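How to show a block sorting task to a two-arm cell by hand

Last updated in June

This page is written for the people who will record demonstrations with the leader arms in our Tatgate cell. You don't need to know programming. You hold the two leader handles, the two follower arms copy your movement, and the software Vumer saves everything. Please read to the end before your first recording.
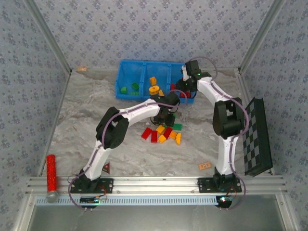
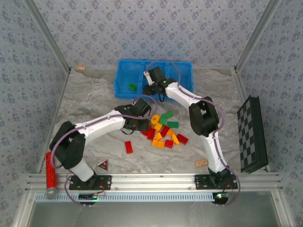
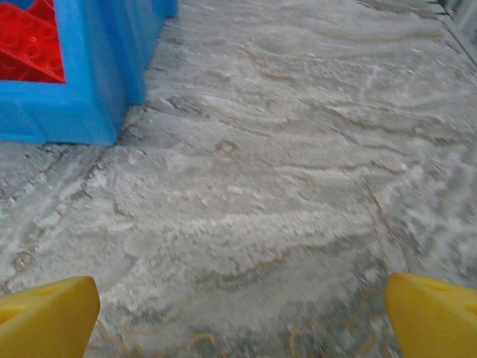 The most important thing in teaching by remote control is to decide the rule before you touch the handles, and then to keep it in all the episodes. For our task the rule is one colour for one compartment of the blue bin. In the first picture you can see it well: green is on the left, yellow is in the middle and red is on the right. If you change the order in the middle of a session, the policy learns both orders and will hesitate over the bin. Decide also which arm does what. I let each arm take the blocks closest to it, and only one gripper may be over the bin at a time.

Steps for one session

1. Put both leader handles in the rest position and turn on the followers. Wait 10 seconds before you move.

2. Drop the blocks in the centre of the floor with your hand. Do not arrange them nicely. The robot must also learn the difficult piles.

3. Start the recording in Vumer and move slowly. A good speed is when you could still stop without hitting the bin wall.

4. Open the gripper fully before each approach. Half-open fingers push the block away and spoil the grasp.

5. If you miss a block, try again calmly in the same episode. One correction is useful for training. If you miss it many times, delete the episode.

6. Bring both arms home, then stop the recording. An episode longer than 115 seconds should be thrown away.

After every 25 episodes, play back a few of them and check the wrist view too. For the first policy we plan 600 episodes, shared between all the operators.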